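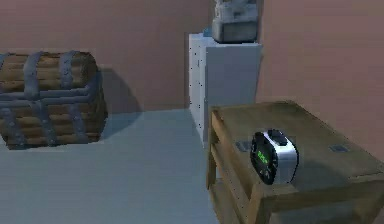 From: Sorin Grgić
To: live-sound-and-stream list
Date: Thu 13 December
Subject: Re: [livestream] bonded uplink vs. one good line for small venues

On the list, Mapplebeck wrote:

> We have the chamber series again in February and I'm trying to decide
> what to do about getting the signal out of the building. Last season
> we ran everything over the hall's own internet and lost the stream
> twice, once in the middle of a slow movement. The hall says the line
> is fine. A bonding box would eat most of what we have left for the
> year. Has anyone gone from a single line to bonding at this size
> (three cameras, stereo mix, a few hundred viewers) and was it worth
> it? Also curious if people are recording locally as a backup or just
> trusting the encoder.
>
> Second question, less urgent: what are you doing about lip sync when
> the audio comes off a separate desk?

Oh, I have been waiting for somebody to ask this! We went through the same thing with the Flurnen concerts and I'm still pretty excited about where we ended up, so forgive the length.

Short answer: I'd hold off on the box until you've looked at the hall's line during a show. Ours tested beautifully every afternoon. Then the audience came in, 86 phones found the guest wifi, and the guest wifi shared the uplink with the wired port we were plugged into. We ran a laptop logging upload speed through one whole concert and the graph fell off a cliff right at doors and again at intermission. Once we showed that to the people who run the network, they put our port on its own slice with a guaranteed 8 megabits up, and we haven't dropped a stream since. Cost us a box of pastries.

That said, we did borrow a Wesus bonding unit for two shows before the line was sorted, and I loved it. Two SIMs plus the house line, and when I pulled the house cable on purpose during the rehearsal the picture went soft for a moment and came right back. If you do outdoor things, or you move between halls where you don't know anyone, it's great. For a series that stays in one building I'd still start with the line.

Things I would do either way:

Drop the bitrate before you think you need to. We were sending 6 megabits because the picture looked gorgeous on the monitor in the truck. At 4.5 not one viewer wrote in, and that includes the man who writes in about everything.

Set the keyframe interval to two seconds and leave it alone. We had it on auto for a year and the player kept choking when people switched quality.

Put the encoder on a small UPS along with the network switch. I had only the encoder on ours – and you can guess which one lost power. 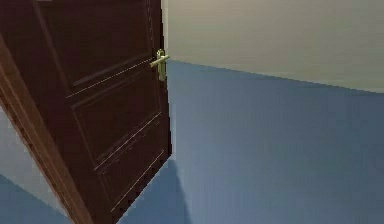
On local recording, yes, always, please. We record a clean program feed on the switcher and isolated recordings on the two cameras that can do it. Last spring the stream audio had a hum from a bad ground and we were able to put up a fixed version the next morning from the local file. It had 3,259 plays by the end of the month, a lot more than the live one ever got (live we have never cracked 1,000, and I'm fine with that).

One caution: format the cards the day before and roll a test file. We have a Hakon recorder that is lovely in every way except it will happily blink red at you with a card it can't write to. Check the file, not the light.

Now lip sync, my favorite subject. The video is nearly always late, so you delay the audio. Don't do it by ear from the back of the hall, where the sound is already late getting to you. Put somebody on stage with their hands in front of the center camera, have them clap through an open mic, record ten seconds of program output and step through it frame by frame. Count the frames between the hands meeting and the spike, then put that in as milliseconds on the desk's stream bus. At 30 frames each one is 33 ms. Ours came out at three frames, so 100 ms. Redo it any time you add a converter or change the frame rate. And do it for each camera if they aren't the same model! Our wide shot was a frame off from the other two and it drove me nuts for weeks before I thought to check.

If you do it with a piano instead of a clap, use a short loud note and look at the hammer rather than the finger.

I can send the logging script if you want it. It's a dozen lines and ugly, but it writes a plain text file you can open in any spreadsheet. What encoder are you on, and is the desk feed analog or network audio? If it's network there is one more setting worth a look.

Sorin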